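## 3. Rules for Handling Drink Containers

The purpose of this section is to set out the working rules our group adopted for the Mekumeo gripper arm during the spring term. The rules were drafted in the first 5 weeks of the project and revised once, in June, after the review by the Loswood lab staff.

The department's general safety sheet covers people who stand near a moving arm. It says little about the objects the arm picks up. Our group therefore wrote 4 additional rules for drink containers:

- Containers are handled closed and are never opened by the arm.
- Grip force starts at the lowest setting and is raised one step at a time.
- Arm speed stays under 200 millimeters per second while a container is held.
- The operator keeps one hand on the stop button until the gripper is open and clear.

Clear plastic bottles fall under a further rule on sensing. A curved, ridged wall reflects light strongly, and printing on the far side of a label can show through it. Position data taken from the wrist camera alone is not accepted as proof of a safe grip – the operator must also confirm the grip by eye before any lift.
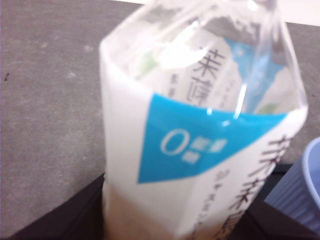 Nataša Mladenović objected at the review that a check by eye depends too much on the person doing it, and asked that the operator say "grip confirmed" aloud so that a second student could write it down. The group accepted this change. It added time to each trial, but the written log became much easier to compare with the arm's own records.

The revised rules were then applied to 17 trials using the Besent test plan. Each trial sheet lists the object, the grip setting, the name of the operator and any use of the stop button. Sheets with a missing entry were set aside and the trial was repeated.

One matter remains open. Viorica Berisha has proposed a separate speed limit for open cups, and a draft is attached as Appendix B – it has not yet been tested.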